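Section 6. Comparing Grippers on the Bin Station

This section covers the side-by-side gripper trial on the bin station. Read Section 4 (Arm Homing) and Section 5 (Camera Check) first. The trial takes most of a morning for two grippers, including the change-over. It can be run by one person, but the change-over in 6.4 is easier with two.

6.1 What you need

Arm, homed and with no open faults
Gripper A: Dravley two-finger, metal fingers
Gripper B: Kong two-finger, padded fingers
Metal bin and two spring clamps
Bar set, green and reddish-brown
Trial sheet (one per gripper)
Hex keys, torque driver, cable ties

The Dravley gripper is air-driven and the Kong is electric. They do not share a cable. Do not leave the unused gripper's cable hanging from the arm during a run. It changes how the arm settles, and the numbers will not match from one run to the next.

6.2 Setting up the bin

1. Wipe the tabletop where the bin will sit. Grit under the bin lets it creep during a run.

2. Place the bin on the marks on the tabletop with the tall wall away from you.

3. Fit one spring clamp on each side toward the back. Push sideways on the rim by hand. If the bin moves, reseat the clamps and push again.

4. Run the bin check from the Station menu. The arm moves slowly to the four corner points and stops above each one. Watch the fingertips at every stop.

5. If any corner is off by more than 2 mm, move the bin and run the check again. Do not correct the difference in software. A software offset stays in the station file and will be applied to the next person's trial.

CAUTION: Keep hands out of the bin whenever the Ready light is on. The arm can start from the queue without a further key press.

NOTE: The bin has sloping inner surfaces as well as flat floor. Bars that come to rest on a slope are part of the trial. Do not move them to the floor before starting.

6.3 Loading the station file

1. Open Station > Files and choose rastley_bin.

2. Set Gripper to A or B. The opening width, closing time and fingertip length are filled in from this setting.

3. Set Approach Speed to 70 percent for both grippers. The Kong can be run faster, but results taken at different speeds cannot be compared.

4. Set Close Wait to 700 ms. For Gripper A this allows the air line to reach full pressure. Leave it the same for Gripper B, even though the motor finishes sooner.

5. Press Save As and add your initials to the file name. Do not save over the original.

6. Press Load. The panel shows the gripper letter in the top bar. Check that it matches the gripper on the arm.

If the wrong letter is loaded, the arm will stop at the wrong height. With Gripper A fitted and B loaded, the fingers will strike the bin floor.

6.4 Fitting the gripper

1. Move the arm to the Service position and press the stop button.

2. For Gripper A, close the air valve and bleed the line. For Gripper B, switch off tool power at the controller.

3. Support the old gripper with one hand and take out the four flange screws. Put them in the tray.

4. Offer up the new gripper with the pin toward the wrist mark. It only goes on one way. If it does not sit flat, take it off and look for a burr on the pin.

5. Start all four screws by hand, then tighten in a cross pattern with the torque driver.

6. Connect air or power. Tie the cables along the arm, leaving enough slack at the wrist joint for a full turn each way.

7. Release the stop button and turn the wrist slowly through its whole range in Jog mode. Stop if a cable pulls tight or catches on the joint cover.

8. Run the bin check again (6.2, step 4).

CAUTION: Jog at slow speed only after a change-over. A cable that is too short can pull a connector out of its socket.

6.5 Running the trial

1. Put the bars in the bin by hand. Drop them loosely from rim height so they land at different angles. Lay at least one bar near a wall.

2. Step back behind the floor line and press Start.

3. For each attempt, mark the trial sheet with one letter: H for held, S for slipped, M for missed, W for wall contact.

4. When a bar lies against another one, mark the attempt with a circle. These are counted apart from the rest.

5. If the arm stops on a force fault, write down the fault number before clearing it. The panel does not keep it.

6. Reload the bin after each clear or after three misses in a row, whichever comes first.

7. Keep going until the sheet is full.
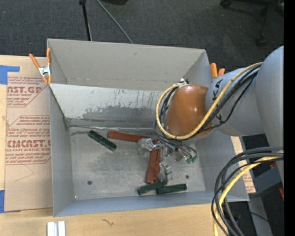
Figure 6-1. Metal-finger gripper over the bars in the bin, spring clamps at the rim.

Check the approach at the first bar of every load. If a finger looks likely to land on a neighboring bar, let the run continue and record what happens. Stop the run only if a cable is about to snag or the arm is pressing on a wall.

6.6 Reading the results

Add up the H marks for each gripper and divide by the total attempts. Do the same for the circled attempts on their own.

The reference run was done in March by Rongrong Su at the Ilbridge shop, with 218 attempts on each gripper. The two grippers were close on bars lying clear of the others. The metal fingers did better where bars crossed, and the padded fingers gave fewer S marks on bars picked near one end. Nearly all the W marks came from bars beside the back wall.

Your figures will differ if the pads are worn. Replace the Kong pads when the ribs can no longer be felt with a fingernail, and note the change on the sheet.

6.7 If something goes wrong

Fingers close but the bar drops at once: check air pressure (A) or pad wear (B).

Arm stops high above the bar: wrong gripper letter loaded. See 6.3.

Same side missed every time: the bin has shifted. Run the bin check.

Force fault on every pick: a cable is probably pulling at the wrist. Retie with more slack.

Station file missing from the list: ask Florêncio Serrano for a clean copy.

Send finished trial sheets to Florêncio with the station file name written at the top. Go on to Section 7 for suction cup trials.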